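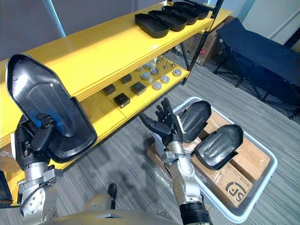 *A molded part held in the left hand during a teaching session at the Kasdale training hall. More parts wait in the bin and on the yellow shelving.*

## Teaching by Hand at Kasdale

The operators at Kasdale do not write programs. They put on gloves, take their position at a control station, and move a shell-shaped piece of black plastic from one place to another until the session ends. Every motion of their arms and fingers is passed to the robot and recorded.

The hall belongs to Medrano, a contract packaging firm that began its teaching program last August. Its first assignment was modest: pick up a molded part, turn it, and set it down without scratching the inner face. Medrano allowed 10 days for the work. It took 22.

"The part is curved on every side, and a person adjusts the grip without thinking," said Karla Pacheco, who directs operator training. "Our people had to learn to notice what their own hands were doing before they could show it to anyone else."

Each operator now completes 3 supervised sessions before any recording is kept. The company considers 700 accepted demonstrations the minimum for a single task. A demonstration in which the part slips is set aside and labeled, as is one in which the operator hesitates for too long - a fault that new staff find difficult to avoid.

Arrangement of the work area receives equal attention. Boxes, trays, and smaller pieces are moved between sessions, and operators are asked to approach the same part from different angles. Staltska, which supplies the control stations, has since adopted Medrano's session sheet for its own courses.

Not every task is suited to the method. Work on thin film was suspended in the spring after operators reported that they could not judge tension through the gloves. A second hall, at Astton, will take up that question when its stations are installed.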